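We use cookies to remember your settings and count visits. Accept all | Manage choices

Irén Veres
10 Dec 2019

Spent the day walking up to Promcombe, the hillfort I've been putting off since October on the grounds that it is a hill. A thread, for those who like ditches.

1/ The guidebook says "a gentle stroll from the village". The guidebook was written by a goat. It's 54 metres of climb from the lane to the outer bank, nearly all of it in the last field.

2/ The fort has two banks and two ditches on the north side and almost nothing on the south, where the slope falls straight to the Flunia. If you're attacking from the river, good luck and bring a packed lunch.

3/ The entrance is at the east end, a narrow gap that bends left halfway through. Anyone coming in had to turn their unshielded side to the people above. Sheep now use it without any trouble.

4/ Inside it's a long flat field. There are 6 hut platforms if you believe the plan on the information board. I found four and a very promising molehill.

5/ The board also says the rampart took "3000 baskets of earth". Who counted? I've stood on that rampart. I'd have said 3000 before elevenses.

6/ Someone reused the place in the Middle Ages. There's a low mound at the west tip that the old county survey calls a watchtower and the newer one calls a windmill. I'm for the tower. You can see both fords from it and there isn't a scrap of millstone anywhere.

7/ A reply already asks about pottery. A few plain sherds came out of the inner ditch years ago, and they're kept at the museum in Weltent, upstairs, past the stuffed otter.

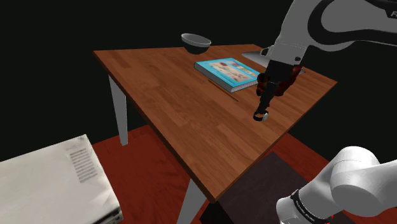
Image credit: Vida

8/ The museum dates the sherds to "late Iron Age or later", a range that also covers my kettle. Worth the trip all the same – the model of the gateway is excellent.

9/ Getting there: park by the chapel, take the path behind the barn, keep right at the second stile. I kept left and met a bull.

10/ Next one is the motte across the river. It's smaller, steeper and entirely covered in brambles, so expect fewer photos and more swearing.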